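# Six weeks without a tumble dryer

The dryer stopped heating in April, and I've put off replacing it ever since.
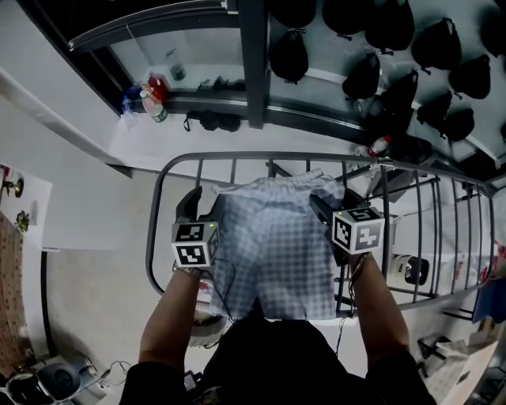
I did get a quote. The engineer wanted more to come out and look at it than I paid for the thing second-hand, so I unplugged it and started putting tins and spare loo roll on top. It has turned into quite a good shelf.

The first fortnight was annoying. I'd been used to washing everything on one evening and having it folded by bedtime. Air drying doesn't work like that in a flat on the north side of the building. Jeans take the best part of two days. Towels are worse, and they come out stiff enough to stand up by themselves.

What helped most was washing less at once. I used to wait until the basket was full, then do three loads one after another. Now I do a small load every other day, first thing, before 7 if I can manage it. The machine is on the 1,400 spin, which I'd avoided before as I thought it was hard on clothes. I haven't seen any harm from it so far.

Yavuz Saraç, who I used to share a house with, told me to put a fan on the airer and forget about heating. He was right. I bought a small one for £14 and it cuts the time for shirts almost in half. It does hum – I shut the door on it at night.

Damp was my main worry. I keep the window open a crack and wipe the glass in the morning. There was a bit of black mould behind the bedroom curtain before any of this started, and it hasn't spread, but I'm keeping an eye on it. Winter will be a different matter, and I may end up with a dehumidifier.

As for money, I haven't worked it out properly. I was running the dryer four or five times a week, so the bill ought to drop. The last one was £20 lower than the one before, though the evenings are also lighter and I've had the heating off, so I can't put it all down to the washing.

The things I still miss it for are bedding and towels. I've been taking the duvet cover to the launderette on the corner every other week and reading while it goes round. They've put the price up again.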